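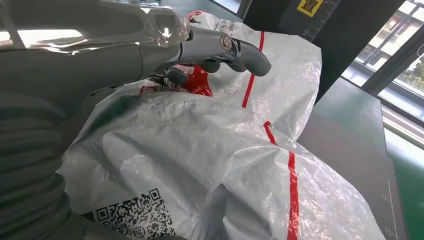

White woven polypropylene bag with red stripes, crumpled and creased.

Last updated: December

Search this blog
Type and press enter

I have been keeping woven polypropylene bags for long enough that the storage of the bags became its own storage problem. These are my notes on sorting them, folding them and deciding which ones to throw out. They replace the older post, which recommended rolling. I no longer recommend rolling.

The material first. Polypropylene film is slit into flat tapes, the tapes are stretched, and then they are woven on a circular or flat loom in a plain over-under pattern. The crosshatch you can see on the surface is the weave. An unlaminated bag lets air and fine dust through. A laminated one has a thin coating on one face and behaves more like a sheet of plastic: it holds a crease better, makes more noise, and traps moisture. Hold a single layer up to a lamp. If points of light show between the tapes, the bag is unlaminated.

I use the two types differently. Unlaminated bags get bedding, coats and anything else that should breathe. Laminated bags get tools, hoses and the garden items that go to the shed at Grellunham. I made the mistake of putting slightly damp drop cloths in a laminated bag over one winter and had to wash all of them twice.

Sunlight is the main cause of failure. The tapes turn chalky, then brittle, and then they break along the creases. The test is simple. Pick a spot near the top hem, fold it sharply, and rub the fold between thumb and finger. If white flakes come off, the bag is finished. Do this outdoors or over a trash can, as the flakes cling to everything and a vacuum only gets part of them. A bag that fails at the hem but looks sound lower down is still finished. I have tried cutting off the bad section and hemming again, and the new hem failed by spring.

Folding. Wrinkles do not matter but trapped air does. My current method:

Shake the bag out and turn it inside out if it held anything dusty.
Lay it flat with the bottom seam away from you.
Press from the seam toward the opening with the flat of the forearm.
Fold in the sides so they meet at the center line.
Fold from the seam end in equal turns, pressing after each one.
Set a weight on top overnight.

The last step makes the most difference. Polypropylene is springy and a freshly folded bag will open itself up again within an hour. After a night under a weight it stays more or less flat. I use a Hakala paving slab wrapped in a towel. A box of books works too.

Rolling fails for the same reason. A rolled bag needs a tie, the tie slips, and a shelf of partly unrolled bags takes more room than a shelf of unfolded ones. Bart Willems still rolls his and secures them with wide rubber bands cut from an inner tube. His hold, but he replaces the bands every year, and I don't want another thing to replace.

Sorting. I went through a full pile last month and kept over 40. They are in two stacks on the lower shelf, laminated on the left. Each stack sits in an open Noltine crate with the folded edge facing out, so that I can pull one without dragging out its neighbors. Handled bags go on top. Stripes turned out to be no help as a sorting key, and I stopped using them as one.

Labels. Masking tape does not stick to the weave for long, and it sticks even less well in a cold shed. Paint marker works on both types if the surface is wiped first. I write on the bottom corner, small, with an L for laminated and nothing for the other kind. Pamemow tags are fine on handled bags but they snag when the bags are stacked — I removed mine.

Loading. The side seam, where there is one, is weaker than the fabric. Keep hard edges away from it. For lifting a full bag without handles, gather the fabric at the neck into a thick bunch and grip the bunch, as a single pinched layer will stretch and can tear. For anything with corners I put a flattened cardboard box in first.

Still to do: measure how much length is lost to each tie at the neck, and find a better weight than the slab, which has started to shed grit through the towel.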